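About Skjelbred Correspondence School

Skjelbred Correspondence School teaches adults who cannot easily attend a college. Our students work shifts, care for relatives, live on islands or farms, or left school early and wish to pick up where they stopped. Every course is taught by post, from the first lesson to the final assessment, and every student has a named tutor who reads and marks the work by hand.

The school was founded in Fostport by Margit Vik, who had taught evening classes in the town and had seen how many of her pupils gave up during the winter, when the ferry timetable changed. She began by sending lessons in English and arithmetic to those who could no longer come. The school now has 1,472 students on its roll and offers courses in English, mathematics, bookkeeping, local history and garden planning.

How a course works

Students may enrol in any month. On joining, each receives a course guide, a reading list and the first two lessons. A lesson normally takes a fortnight, though no student is penalised for taking longer. Completed work is returned in the envelope supplied, marked within ten working days and sent back with a letter from the tutor. These letters are the heart of the method. They answer the student's own questions, point to pages worth reading again and often run to several sheets. 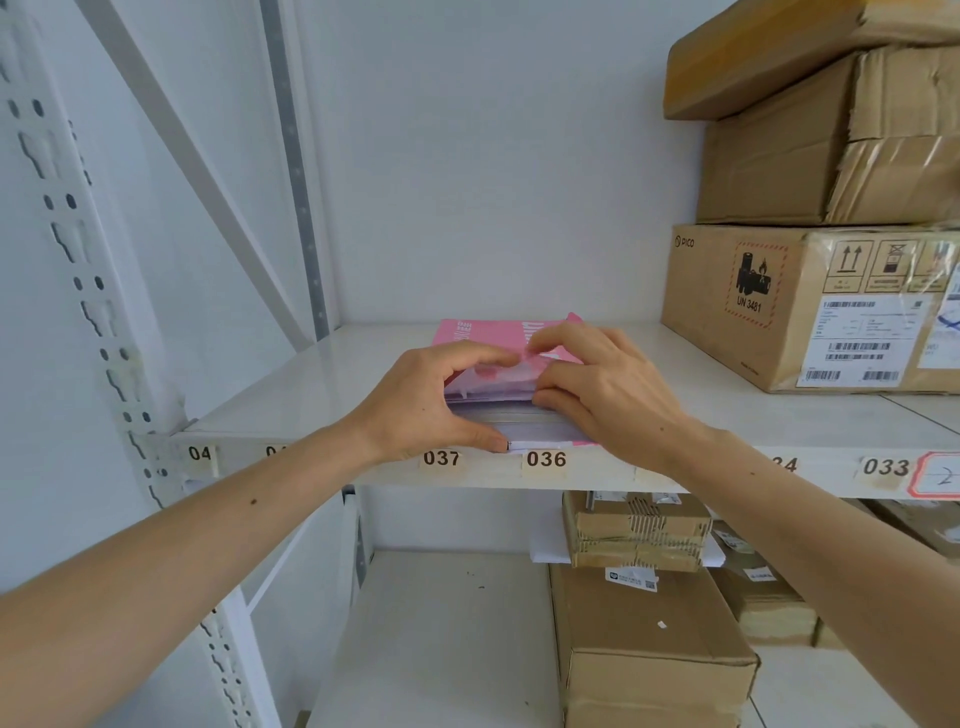 Silvana Lacerda wrote to us at the end of her bookkeeping course that she had kept every one of her tutor's letters in a drawer at work, and that she still took them out when the quarterly accounts were due. She added that she had asked the same question about depreciation in three separate lessons and had been given a patient answer each time.

Students who wish to speak to their tutor may telephone at an agreed hour. We do not require the use of a computer for any course. Large-print lessons are supplied on request at no extra charge.

Our tutors

All tutors hold a teaching qualification and have taught adults before joining us. Helge Berge leads the mathematics courses and wrote the present edition of Arithmetic for Returning Learners. Heloísa Quintana is responsible for English, including the popular course in formal letter writing. New tutors spend their first term paired with an experienced colleague, and a sample of marked work is reviewed each April – a practice begun by our founder and kept up ever since.
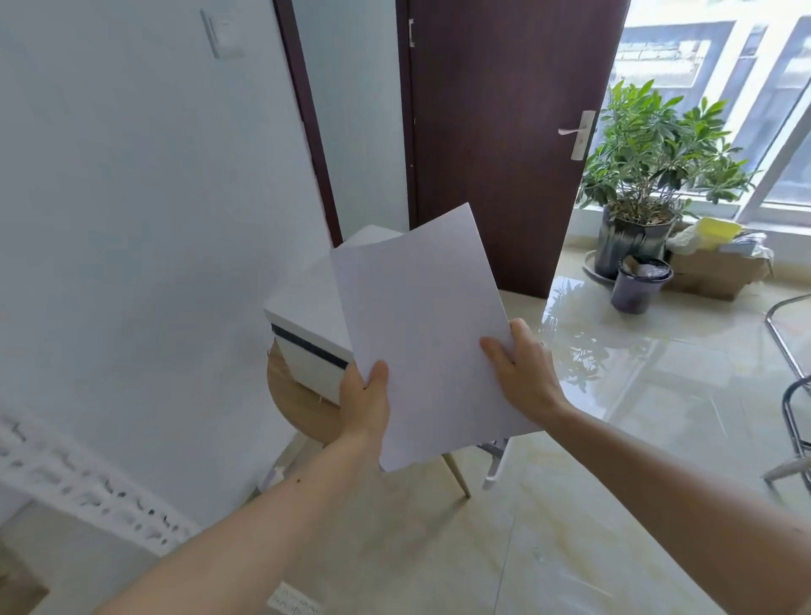
Fees and bursaries

The fee for a full course is payable in one sum or in monthly parts. It covers all lessons, marking and return postage within the country. The Plirlow Fund, set up by former students, awards bursaries to those who could not otherwise enrol. It has so far helped 300 people, and applications are considered throughout the year.

Lessons are revised regularly and printed in small numbers, so that corrections suggested by tutors and students can be included without delay. 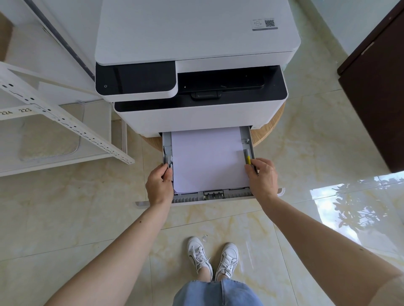 A revised lesson carries the month of its revision on the first page, and students already enrolled are sent the new version if it affects work they have yet to do.

Governance and enquiries

The school is a registered charity, directed by Dwayne Van Dusen and overseen by a board of seven governors, two of whom are elected by current students. The annual report is posted free of charge to anyone who asks for it. Enquiries about enrolment should be addressed to the Registrar at our Fostport office, which is open to callers in the mornings.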